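Can You Trust a Movie Trailer?

You've seen it happen. The lights go down, the trailer starts, and two minutes later you're sure this will be the best movie ever made. Then you see the whole thing and the best jokes were the ones you already knew.

So what is a trailer, really? It's an ad. A cereal box shows you the biggest, shiniest strawberry on Earth, and a trailer shows you the biggest, shiniest explosion. Both of them want your money, or your parents' money. I like trailers a lot and watch them over and over. I just don't believe them.

Who makes them?

Most kids guess that the director makes the trailer. Sometimes the director helps, but often the job goes to a separate company with its own editors. They may start before the movie is finished. The monster might still be a person in a gray suit, and the music might not be written yet.

Let's make up a movie so we can see how it works. We'll call it Votach. It's about a girl who finds a tiny dragon in her grandmother's attic in the town of Retville. For most of the story she feeds it, hides it and worries about it. Near the end, the dragon grows and there is one big chase across the rooftops.

Now think like a trailer editor. Would you show the feeding and the worrying? You would not. You'd show the rooftops, then the rooftops again from the other side, then the grandmother gasping. Anybody watching would think Votach was a chase movie.

Tricks to look out for

The swapped answer. A character asks, "Is it dangerous?" and another one says, "You have no idea." It sounds like one conversation. In the movie, the second person may have been talking about soup. Editors can lift a line from one place and drop it in another, and if you can't see the speaker's mouth move, be suspicious.

The borrowed song. That giant drumbeat that made your arms tingle may not be in the movie at all. Try watching a trailer with the sound off. A lot of them get smaller right away.

The missing shot. Now and then a trailer has something in it that never turns up in the movie. Movies get changed late, and scenes get cut. A few filmmakers have even changed a shot on purpose, to keep a surprise secret. That's a nice reason, but you were still shown something you didn't get.

The floating words. "Amazing!" says the screen, in huge gold letters. Who said it? Look for the small print below. And what was the rest of the sentence? "It's amazing how long this movie feels" has the word amazing in it too.

The star who hardly shows up. Somebody famous gets four close-ups in the trailer. Then you go to the movie and they wave from a boat and leave.

A test you can do

Clem Donnelly's class at Taltstead School tried this in April. They picked an animated movie none of them had seen, watched the trailer, and wrote down what they thought would happen. There were 11 guesses pinned up by the end. Then they watched the movie.

Only 3 of the guesses were right. Tâm Mạc had been certain the owl was the villain, because the trailer played scary music whenever the owl appeared. The owl ran a bakery. "I felt tricked," Tâm said, "but I'd also like to do it again."

You can try it at home. Write your guesses before the movie, not after, or you'll fool yourself into thinking you knew all along. 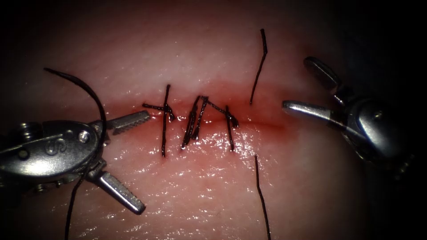 Do trailers give away the ending?

Some do, or come very close. A trailer might show a hero in a red coat on a snowy mountain, and when you're in the theater and the hero hasn't been near a mountain yet, you know nothing too bad can happen before then. If you hate having things spoiled, watch the first short trailer and skip the later ones, which usually show more.

Are trailers lying, then?

I'd say they're bragging. A brag can have true things in it. The dragon in our made-up movie really does fly over the roofs. It just doesn't do it for the whole movie, and the trailer was hoping you wouldn't ask.

Ask anyway. What is this movie mostly about? Did I see people talking, or only people running? Was I laughing at the movie or at one joke? If you can't tell, wait until a friend who likes the same things as you has seen it. Friends can be wrong too, of course. My brother told me a certain space movie was boring, and I've now watched it more times than I'll admit to him.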